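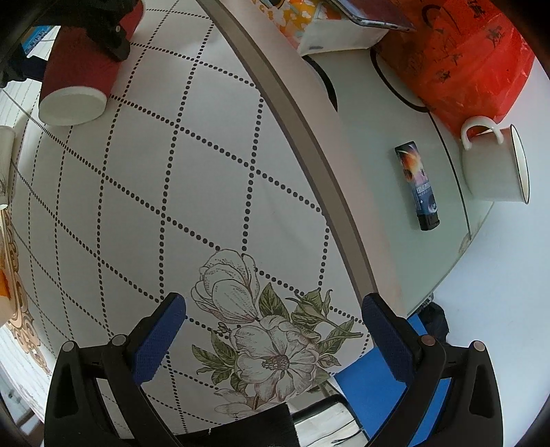
White tablecloth with a diamond pattern in black dotted lines, and an open gripper over it.

Jovetham Setlists, read me first

Hello and welcome! This folder holds the setlists from 113 concerts at the Jovetham summer music festival, typed up from paper sheets that Milagros Salazar kept in a shoebox (bless her) and a few that Kenneth Buenaventura scribbled down from the lawn.

Each row is one song, in the order it was played. The columns are year, stage, act, song and notes. Encores have an "E" in the notes, and a cover has the name of the original act there too, when we knew it.

The Vivon stage is missing for 4 of the years, and I would dearly love to hear from anyone who saved their programs! Song titles in Czech were checked by Zdeňka Šindelář, so please leave her accent marks alone when you open the file in a spreadsheet.

Use the lists for anything you like, radio shows and fan pages included, and a little credit to "Jovetham Setlists" would be lovely. Corrections go to Jomar Bañez, who merges them in January.

Last updated Friday, October 7, 2022.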